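Lid Drop Fault – FAQ for Test Kitchens

Last edited October. Applies to the Stirdale and Prirham kitchens. Skikville is still on the old fingers, skip to the bottom.

What happened?

The arm at Stirdale let go of a ceramic lid partway through a put-away run. Lid hit the counter from well above the release height and broke. No one hurt. The arm didn't stop – it carried on to the canister as if it still had the lid, and that's the part we care about.

Was it a one-off?

No. We went back through the logs. 100 lid runs at Stirdale, 4 drops. Same 100 at Prirham, none. Three of the four were put down as "operator reset" so they never showed up in the weekly numbers. Please stop using that code for drops. There is a drop code.

Why did it let go?

Two things together. The grip force setting was 74 on the Stirdale arm, left over from the plastic lids, and glazed ceramic is slick. Then the wrist turns quickly on the way over and the lid creeps down between the fingers. You can't see it creep on the overhead camera. You can on the wrist camera if you slow it down.
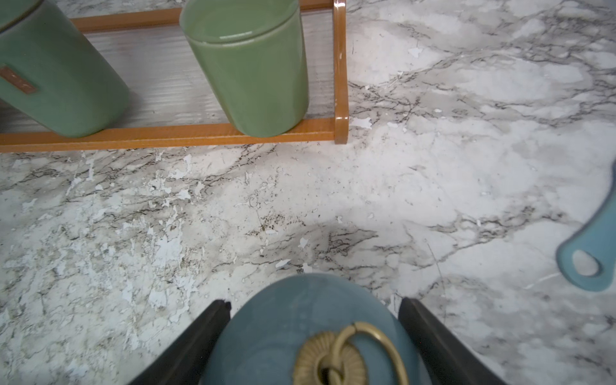 Why didn't the arm notice?

The hold check only looks at finger gap. If the fingers close on something, then stop, it says "held" and never asks again. So a lid can slip out after the check and the program has no idea. Knobs make it worse. With a ribbed gold-colored knob and a ring pull standing up over a blue lid like that one, a finger can catch on the ring and the gap still reads close to normal. We've asked Stojanovska for a check that runs the whole way across, not just at pickup. They have the logs. No date yet.

Can I keep running lids?

Plastic, yes. Ceramic and glass, only with the slow wrist profile and someone at the stop button. If the slow profile isnt in your menu you're on the old build and the answer is no.

What do I do if it drops one?

Hit stop. Don't reach in while the arm is moving, even if the lid looks fine and is rolling toward the edge. Let it go.
Once the light is solid, clear the pieces with the brush and pan.
Wipe the fingers and check the pads for chips stuck in the rubber.
Log it with the drop code and save the wrist video before you restart – restart wipes the buffer.

Do I need to take things off the counter first?

Anything breakable under the path, yes. Racks and canisters that are part of the task can stay.

The counter has marks on it. Is that from the drops?

Don't know. Nobody took a before picture. If you find a new chip after a drop, log it, otherwise leave it out of the report.

Can I just turn the force up?

Please don't. Somebody tried it and the knob came loose. The new setting will come with the update, same for both sites.

What about Skikville?

Old fingers, differnt pads, no wrist camera. Ceramic lids are off there until the swap. Everything else runs as usual.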